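# Reading a Credit Union's Annual Statement as a Borrower

Members of small lending institutions receive an annual statement each spring, and most of them put it away unread. I did so for several years. This post sets out how I now read the statement issued by the Werley Savings and Loan Cooperative, where I have held an account since moving to the area, and what I believe a borrower should take from it. It is written from the point of view of a member with one modest loan and no professional training in finance. Corrections are welcome.

## Background

The Werley cooperative accepts savings from members and lends those savings to other members. There are no outside shareholders. A person becomes a member by opening a share account, and no loan may be issued to anyone who does not hold one. The minimum balance is $50, which stays on deposit for as long as the membership lasts and is returned when the account is closed.

Loans fall into two classes. Secured loans are backed by a vehicle, a piece of equipment or the member's own savings. Unsecured loans are backed only by the member's signature and history. The second class carries a higher rate and a shorter term. My own loan was of the second class and paid for a replacement furnace at the house in Davivthorpe.

I mention the furnace because it explains why I began to read the statement at all. When I applied, the loan officer, Ishbel Halliday, asked whether I understood how the rate had been set. I did not. She gave me the previous year's statement and marked two pages. I read those pages at home and then read the rest.

## The balance sheet

The first table lists what the cooperative owns and what it owes. A borrower who is used to household accounts may find the arrangement confusing, as I did. Members' savings appear as a liability, for the reason that the cooperative must return them on request. Loans to members appear as an asset. My furnace is therefore, in a small way, part of the assets of the institution.

The figure to look for is the relation between loans and savings. An institution that has lent out nearly everything it holds has little room for new lending and may raise its savings rate to attract deposits. An institution that has lent very little is earning little, and its members will see this in their dividend. The Werley statement gives the ratio on its own line for the current year and the prior year. Larger institutions often leave the reader to work it out.

At the close of the last period the cooperative had 509 loans outstanding. I was surprised that the number was so low. I had assumed that an office with its own building and a drive-up window would serve many more borrowers. The statement does not say how many of these loans are secured, and I have written to ask that the two classes be shown separately next year.

## Delinquency and the reserve

The second table covers loans on which payments are late. The cooperative reports a loan as delinquent once it is 2 months past due. Other lenders use other thresholds, and a comparison between two institutions means very little until the reader has checked which one each of them applies.

Against these loans the cooperative holds a reserve. The reserve is an estimate of the money that will not be repaid, set aside before the loss takes place. When the estimate goes up, income for the year goes down, even if every member continues to pay. This accounted for the smaller dividend two years ago, which caused a good deal of complaint at the annual meeting. Lewis Galbraith, who chaired the meeting, explained the point patiently from the floor, and I regret to say that I was one of the members who had not read the note.

The note itself is short. It states the method used, the change from the prior year and the largest single factor in that change. In that year the factor was the closing of the Cekholm packing plant, where a number of members had been employed. Most of the affected loans were later brought current under revised terms. The amount that was finally written off was well below the reserve, and the difference was returned to income in the following period.

## How the rate is set

A borrower will wish to know where the interest goes. The income statement answers this fairly well. Interest paid by borrowers comes in at the top. Out of it the cooperative pays dividends to savers, the salaries of its staff, the cost of the building, the contract with its data processor and the addition to the reserve. What remains is added to capital.

I found it useful to copy these lines onto a sheet of paper and express each as a share of every dollar of interest received. The largest share went to salaries, followed by dividends. The data processing contract was higher than I expected. Angus Dunbar, a retired bookkeeper who sits near me at the annual meeting, tells me that this line has grown at every small institution he has worked with, as members have come to expect mobile deposit and instant transfers.

The board reviews lending rates every quarter. It is not required to follow the market, and it did not do so during the last rise in rates, when unsecured loans at Werley remained cheaper than those at the Daly branch of a much larger bank. Siebe Desmet, who keeps the minutes, was kind enough to let me read the entry for that discussion. The board accepted a lower margin for the year and recorded its reasons in one paragraph.

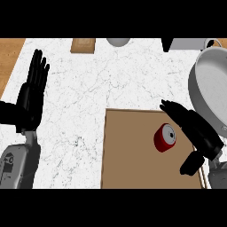

Early repayment is the matter on which I receive the most questions from readers of this blog, and the loan agreement deals with it in a single clause. There is no penalty. Any amount paid above the scheduled installment is applied to principal on the day it is received, and the next installment remains due on its usual date. For several years I kept my own record of such payments, and a reader planning a larger loan may wish to do the same with the actual quotation in hand. Ask for the total interest over the full term, and then ask for the same figure with one additional installment paid each year. The loan officer can produce both in a few minutes.

## Questions for the annual meeting

The meeting is held in March, and any member may submit a question in writing beforehand. I intend to submit the following:

- Will secured and unsecured loans be reported separately?
- What is the remaining term of the data processing contract, and will it be put out to bid?
- Does the board plan to change the minimum share balance?

Shona MacRitchie, the branch manager, has confirmed that written questions will be answered in the printed record even if time runs short at the meeting. Members who cannot attend may ask for a copy at the front desk.

I will post the answers when the record is published. Readers who belong to other cooperatives are invited to send me the wording of their own delinquency notes, with the name of the institution removed if they prefer. I should like to compare the methods, and in particular to learn how other boards treat loans that have been revised and later brought current, as the Werley note says nothing about how long such loans remain in the estimate.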